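Ostow bench mat, 10 mm closed-cell, tested over one winter

Reviewed by Marwa Soliman

Standing mats are sold on softness, and softness is the property that matters least after the first hour. The useful questions are how much the mat recovers after a shift, whether the edges lift, whether the surface can be swept, and what it does to the height of the work. The Ostow is a mid-priced mat for light workshops. I have had one in front of a repair bench since the autumn and have used it on most working days.

What is supplied

The mat comes rolled in a cardboard tube with a single folded sheet of instructions. The sheet asks for the mat to be laid flat, face up, for a day before use. Mine took three. The corner that had been at the centre of the roll kept a curl of nearly 3 cm until I weighted it with a box of castings overnight. Buyers with a cold floor should expect the same and should lay the mat in a warm room first.

There is a faint rubber smell on opening. It was noticeable for the first week with the door shut and has not returned, even on a warm afternoon next to the radiator.

Thickness and bench height

The nominal thickness is 10 mm. Under a standing load it compresses, so the real gain in height is less than that, but it is enough to matter if the bench was set up for standing on bare concrete. I work at a steel bench dated 1951 on its maker's plate, with fixed legs, and I noticed the difference at the vice before I noticed it anywhere else. Filing felt slightly low for two days. I then packed the vice with a piece of hardboard and stopped thinking about it.

Anyone with adjustable legs should lay the mat first and set the bench afterwards. Anyone with a tall stool should check that the feet clear the bevelled edge, or the stool will stand half on and half off.

Comfort

The mat is firm. A hand pressed into it in the shop will give the impression that it is too hard, and I suspect many are returned for that reason. Over a full day it performs better than the softer Cao mat I used before. The Cao is pleasant for an hour and then allows the heel to reach the floor, after which it is only a thick rug. The Ostow does not bottom out under my weight in work boots. In thin-soled shoes it is less forgiving, and I would not choose it for a kitchen.

My usual complaint is an ache at the outside of the left knee by late afternoon. It has been less frequent this winter. I also changed boots in January, so the mat can't be given all the credit.

Recovery

I left the bench drill standing on one end of the mat from a Wednesday until the following week, as a rough test of compression set. The base left a clear rectangular dent. Most of it had gone by the next morning and the remainder took several days. A faint outline can still be felt with the thumb but not through a boot. The Cao failed the same treatment and kept the full mark.

The area where I stand has gone slightly shiny. There is no measurable dishing when a straight edge is laid across it.

Surface and cleaning

The top face has a low ribbed pattern running along the length. The ribs are shallow enough for a stiff brush to clear them and deep enough to hold a dropped M3 screw where it lands, which is a convenience I had not expected. Fine brass swarf is another matter. It sits between the ribs and must be vacuumed with the nozzle running lengthways. Sweeping across the ribs only moves it from one groove to the next.

Steel swarf embeds. After a session at the grinder I found several splinters standing up in the surface, and they had to be drawn with pliers. A mat of this type should be pulled back before any heavy metal work, and the instruction sheet ought to say so.

Resistance to liquids is mixed. Light machine oil wipes off with a rag and washing-up liquid. Cutting fluid left overnight made a pale patch, which has stayed. White spirit softened the ribs where it pooled, and the sheet does at least warn about that. Flux residue from soldering comes away with a plastic scraper once it is cold. A drop of molten solder leaves a small pit.

Grip

Underneath is a fine dimpled face with no adhesive. On sealed concrete the mat has not moved. On the painted boards of the back room it crept towards the door by a hand's width over a fortnight, and I put a strip of carpet tape under the leading edge. On dusty concrete it will slide, so the floor must be washed and not merely swept before laying.

The top surface is safe in the dry. With water on it the grip is reduced but still adequate in rubber soles. With oil on it there is very little grip across the ribs and less along them.

Edges

The long edges are bevelled and the short ones are cut square. This is the chief fault. The square ends catch the wheels of a tool trolley, and a loaded trolley will not climb them without being lifted. I trimmed a bevel on one end with a sharp knife and a steel rule, which took ten minutes and looks untidy. The Clirico mat costs more and is bevelled on all four sides. If a trolley has to cross the mat several times a day, that alone may justify the difference.

After a winter no edge has lifted. One long edge has a nick from a dropped chisel, and the nick hasn't spread.

Cutting to size

The foam cuts cleanly with a new blade in three passes. A single deep cut wanders and leaves a sloping face. I took a notch out of one corner to clear the bench leg, and the cut has neither crumbled nor absorbed water. Mark the underside with chalk and cut from there, remembering to reverse the pattern. I did not remember, and have a small spare notch on the wrong side.

Alternatives

The Plistham is a link mat made of hard rubber tiles. It drains well, it can be extended, and it is far heavier. The holes swallow small parts, so it suits a wash-down area and not a repair bench. The Clirico is close to the Ostow in feel and better finished at the edges, although the one I borrowed was smooth on top and showed every scrap of dust. The Cao is the cheapest of the group and is adequate for someone who stands for short periods.

Two offcuts of duckboard over old carpet will also do the job, and did so for me for several years. They are colder to kneel on.

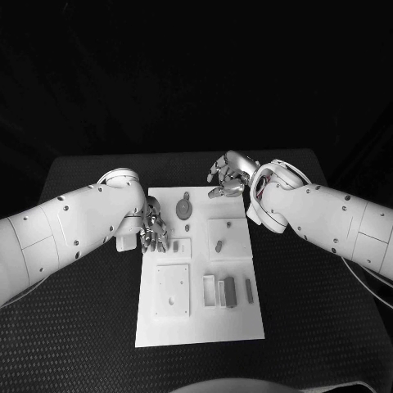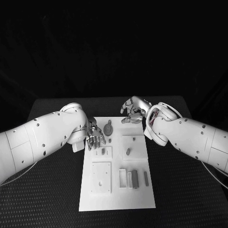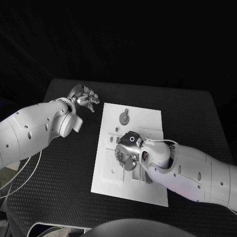 White board on a dark table, two arms in use.

Issue 496

Noise and cold

The mat deadens dropped tools to a useful degree. A half-inch spanner falling from bench height makes a dull knock and does not bounce under the cabinet. It also takes the chill off a concrete floor in the morning, though only where it lies. One foot off the mat is soon noticed in January.

It has no rated anti-static properties. For work on bare circuit boards it should be treated as ordinary foam, and the usual wrist strap and earthed bench mat are still needed.

Kneeling

The ribs print through thin trousers within a minute or so. For work under the bench I fold the loose end double, which gives enough depth for both knees and does no visible harm to the foam provided it is opened out again afterwards. Left folded for a weekend it holds the crease, and the crease is a trip hazard until it flattens.

Verdict

The Ostow is firm, stable on a clean sealed floor and recovers well from standing loads. It is let down by the square ends and by its poor tolerance of swarf. I would buy it again for a fixed bench used mainly for fitting, soldering and assembly. I would not put it in front of a lathe or a grinder, and I would choose the Clirico where wheels are involved.

Order the longer size if there is any doubt. The short one stops just before the end of most benches, and that is where the vice tends to be.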